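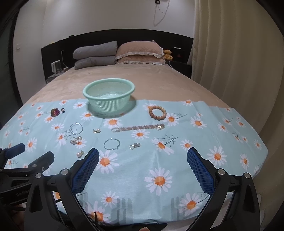
Costume jewelry storage is the sorting and keeping of inexpensive personal ornaments, such as bead bracelets, hoops, imitation pearl earrings and hair accessories, in the home. The pieces are usually laid out on a cloth before being put away, often on a bed or table, so that pairs can be matched and tangled strands separated.

Containers

Open plastic baskets are widely used for everyday pieces. A solid rim makes the basket easy to lift, while perforated sides let air through. Very small items — earring backs and loose beads in particular — may slip through larger holes and are commonly kept in a lidded box. 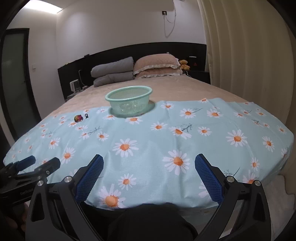 Round mint-green basket on a daisy-print cloth, with small items to its left.

Sorting

In the household guide Rornelside, Ngozi Isah recommends closing clasps first and laying long strands flat. Ikechukwu Ekpo, writing for the same guide, groups pieces by fastening and advises no more than 12 to a basket. Hair accessories are generally kept apart from fine strands, which catch on teeth and springs.

See also: Jewelry box; Beadwork; Hair clip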